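Ticket 2967
Product: Valtiven Savings, account servicing
Opened by: Shiela Lumbao, Dalari branch support
Assigned to: Nandi Lekota, Wusden rates team
Priority: Medium
Status: Resolved

Summary
Interest on Bitar Easy Access accounts posted at the old rate after the rate cut took effect. Statement shows the new rate. Amount credited does not match it.

Steps to reproduce
Open any Bitar account with a balance above the 200 minimum. Go to Rates, History. New rate is listed as active. Go to Transactions and open the last interest credit. The calculation detail still references the previous rate code.

Lumbao, first note
Checked accounts opened before March and accounts opened after. Only the older ones are affected. Customer calls so far are about the mismatch between statement and credit. Branch staff have been told not to quote a corrected figure until this is closed.

Lekota
Confirmed. The rate table was updated, but the older accounts carry a product override left over from the introductory bonus. The override expired without being cleared, so the posting job reads it before it reads the table. The query returned 344 accounts.
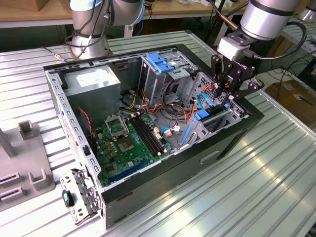
Does the customer have to pay back interest that was credited at the old rate?
Interest already credited stays in the account. The terms allow recovery of an overpayment, but the rates team has waived it for this posting, and the new rate applies from the next interest day.

Lekota
Override cleared on a test group of 40 accounts. Ran the posting job in preview. All returned the new rate code and the daily accrual matched a manual calculation to the cent. Approved for the remaining accounts.

Lumbao
Remaining accounts updated 6 December 2020. Spot check at branch level shows the correct code. One joint account still displayed the old rate on the summary page. Cleared after a session refresh, so treating it as a display cache issue.

Lekota
Agreed on the cache. Accrued interest since the last credit has been recalculated from the effective date. No balances changed. Tax year interest totals include the waived amount and do not need a correction.

Follow-up
Add a check to the rate change procedure for expired overrides on all Bitar products. Letter to affected customers is with the Wusden correspondence queue under the same ticket number. Reopen if a credit posts with the old code.

Resolution code: configuration, product override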